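The Trial Period
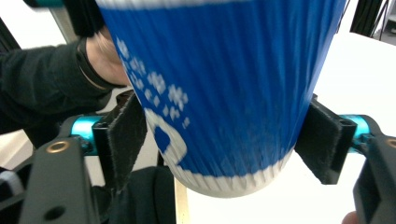 The break room at Kubiak Fixtures had been promised a machine that could clear up after people, and on Tuesday the machine came. It was called the Karnel, and the brochure said it could do up to 60 kitchen tasks, though the brochure had been printed before anyone asked which kitchen. The man from Zolatent started it on cups. A tall blue paper one with little white squares down the side went between the two fuzzy black fingers, and a hand stayed wrapped around the other side of it, the way you keep hold of a bicycle seat long after the child has asked you to let go.

"It has the cup," said the man from Zolatent.

"You have the cup," said the foreman.

"We both have the cup."

I wrote this down, being in charge of the form. The form had 34 lines and a box at the bottom for general remarks. Line 2 was Cups, Paper. Line 1 had been Switches On, and it had done very well there.

By four o'clock we had reached Forks. The foreman, who had driven in from Kilham without breakfast, took a sponge and did the rest of the sink himself, slowly, so the machine could watch. He talked it through the greasy pan. He showed it where the bags go. He has worked here since before I was hired and I had never seen him wash so much as a spoon.

Under general remarks I put that the kitchen was very clean, and asked if we could keep it through August.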